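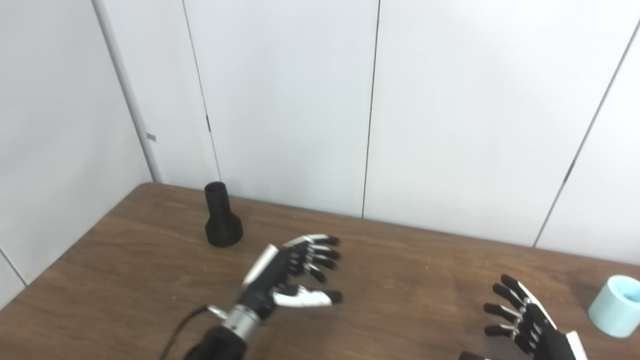

Figure 4. A black bottle-shaped object on a wooden table, against white paneling.

4.2 Do plain backgrounds raise asking prices?

Sellers of secondhand housewares are often told to clear the table and shoot against a pale wall. The advice appears in nearly every guide we read, usually with a promise of a better price and almost never with data. Baláž looked at listings on Lollance and reported that items shown alone sold for more than items shown in groups. We do not think her numbers support the claim as it is usually repeated.

The first problem is who takes the tidy pictures. Sellers with long histories on the site tend to use plain backgrounds (Figure 4 shows the general style), and they also write longer descriptions, answer messages faster and know what similar pieces have fetched. Any of these could move the price. Baláž controls for account age but for none of the others.

The second problem is the sample. Of the 400 listings collected in February, only 145 ended in a sale, and the unsold ones were dropped before the comparison was made. A seller who asks too much and finds no buyer vanishes from the results. If plain backgrounds go with ambitious pricing, which seems likely to us, the average will be flattering whatever buyers think of the wall.

Šťastný tried to repeat the work on Umoten and found a gap of 9 percent, smaller than the original and sensitive to how ceramics were classed. Moving four expensive vases into a separate category removed most of it. He treats this as a minor point in a footnote. We would have put it in the abstract.

None of this shows that backgrounds have no effect. A proper test would assign them at random to matched items from the same seller, and we could find no study that did so. Until one exists, the guides are passing along a habit of experienced sellers as though it were the cause of their prices.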